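The lamp corner – small gallery

Welcome to the gallery page of our long room. It is a simple room with a brick wall on one side and a white ceiling, and we use it for many kinds of work at tables. On this page we put pictures of lamps and of the table where we set them out. The page was last changed on 19/01/2025.

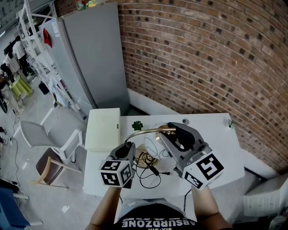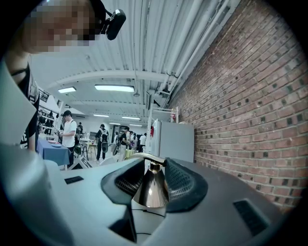
Brass by the brick wall: the gold-coloured lamp and black cables on the white table in the first picture, a brass piece with a curved arm in the second.

About the lamp

It is a desk lamp with a round base, a curved arm and a round head. In our list it has the number 257, and the name on the paper which came with it is Kastadine. I like the arm best. It makes one big bow from the base to the head, and the light comes down on the page without shining in your eyes. We paid little for it at the Hegde market hall, where one seller has a shelf only for lamps.

A brass-coloured surface shows every finger. We clean it with a soft cloth and a drop of washing-up liquid in warm water, and after this with a second cloth. Please do not use the rough side of a sponge. Lamp 231 was cleaned in this way by mistake and it has a dull place on the head until today.

About the table

The table is white, and this is good for looking at small parts, because a dark screw is found quickly. For cables it is less kind. Every black cable on it looks like more cable than it is! When we have finished, we wind each one in a loose ring – never tight around the base – and close it with a strip from the Naltex roll in the drawer.

The little green plants stay at the back of the table, near the wall. They need very little water. In February we give them almost none.

About the wall

Many visitors ask about the red bricks. They were already there when we came to the Gravik building, and we decided to leave them without paint. In the evening they make the room look warmer than it is. The wall is also the reason that we prefer lamps in gold and brass for this corner. We tried a blue one for a short time, and it looked lost.

Practical things

If you want to bring a lamp for this page, please choose one with its own plug and a cable without damage. We have place for 3 more lamps on the shelf. Bulbs you can find in the box marked "small screw". Please write the number of your lamp on a paper label and tie it to the cable, not to the arm, where it leaves a mark.

More pictures will come when the next lamps are cleaned.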